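4.3 Changing or refunding a ferry booking at the agent terminal

Use this section when a passenger asks to move a paid booking to another sailing, or to cancel it. For unpaid holds, see 4.1. For group bookings made under a Vasine account, see 4.6.

Before you start

You need the booking reference, the last name of the lead passenger, and the card or voucher used for payment. The terminal must be signed in at level 2 or higher. If the status bar shows OFFLINE, changes can be viewed but will not be saved.

Changing the sailing

1. From the main menu, select Bookings, then Find.
2. Enter the booking reference. References from the Peltico route start with P and are followed by digits only (P3436). Do not type a space after the letter.
3. Check the last name against the passenger's ID. If the name on screen differs by more than one letter, stop and follow 4.5, Name corrections.
4. Select Change sailing. The calendar opens on the month of travel.
5. Pick the new sailing. Sailings with no vehicle space are shown in gray. Foot passengers can still be placed on them if the passenger count is not in red.
6. Press Reprice. The fare difference appears at the lower right, before any change fee.
7. Read the full amount aloud to the passenger and wait for a yes.
8. Take payment, or press Credit if the new fare is lower.
9. Print the new boarding passes. Tear up the old ones at the counter.

Note: Step 6 times out after 40 seconds. If it does, the seats go back into sale and you must start again from step 4.

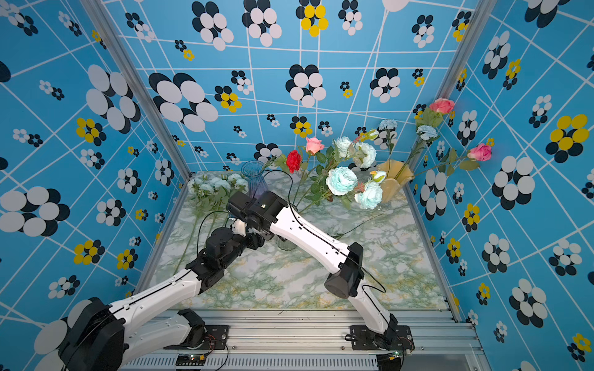 Caution: Do not change one leg of a return booking by canceling it and selling a single. The return discount is removed from the other leg, and the terminal will not put it back. Use Change sailing for each leg in turn, outbound first.

Vehicles

A vehicle is stored on its own line under the lead passenger. When the sailing changes, the vehicle line moves too, but its length band does not reprice until you open it.

1. Select the vehicle line and press Open.
2. Confirm the length with the passenger, including any trailer, bike rack or tow bar.
3. Press Save, even if nothing has changed.
4. Check that the band letter on the boarding pass matches the band on screen.

Note: Motorcycles have no band. The field stays blank and can be ignored.

Refunds

1. Find the booking as above and select Cancel.
2. Choose a reason code. Code 91 is for sailings canceled by the operator and waives all fees. Every other code applies the fare rules as sold.
3. Press Calculate. Port tax is listed separately and is returned in full for any leg not sailed.
4. Select the original payment method. The terminal refuses a different card.
5. Print two copies of the refund slip. The passenger signs one; file it with the day's takings.

Caution: Code 91 must match an entry on the Daneshvar service board. A refund under this code with no matching entry is reversed overnight, and the booking returns to active status with its seats released — the passenger then holds a booking with no place on the ship.

Part-paid vouchers are refunded in the order they were used. If a voucher has expired since the sale, the terminal issues a new one with the same value, valid to the end of the following June. 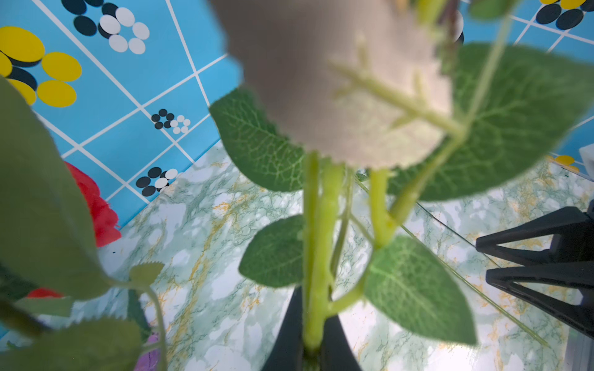
Comment from Melquiades Bermúdez: At our counter the service board runs well behind the port office. On a bad weather morning we had a line of people holding canceled tickets and no board entry to match. I keyed code 91 anyway and lost most of it overnight. Can the section say what to do in the gap?

Reply, Chia-jung Tse: Use Hold for refund, under the Cancel menu. It keeps the booking frozen until midnight and prints a slip with a time on it. Once the entry shows up on the board, open the hold and finish from step 2. We will add this to the next issue of 4.3. Holds do not yet work on Prurkano vouchers, so take those on paper form R and key them later.

4.4 Reprinting boarding passes

Reprints are allowed until check-in closes. The terminal voids the earlier barcode as soon as the new pass prints.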